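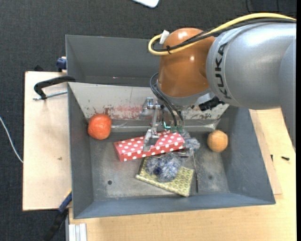
*A KUKA robot arm reaching into a gray bin.*

## What is a petition?

A petition is a letter with a lot of names at the bottom. It asks somebody in charge to do something, or to please stop doing it.

Say your town, Sidier, wants to close the library on weekends. You could complain to your cat. Your cat can't vote on the budget, though, so you write down what you want in a sentence or two and ask people to sign.

**Does it have to work?** No. The First Amendment says you may ask the government to fix things. It doesn't say the government has to say yes. (Your parents run on a similar system.)

**How many names do you need?** Some petitions have rules. If Sidier says 1000 names puts a question on the ballot, then 900 is a nice try. Those names usually have to belong to registered voters, too – so no little brothers, and no signing twice in purple pen.

Other petitions have no magic number. Glenys Nicholas took 178 names to her town council about a crosswalk. The council talked for a very long time, mostly about parking, and then voted to paint one.

**Can kids sign?** Often, yes, if it's the kind without a magic number. Read it first, all the way to the bottom.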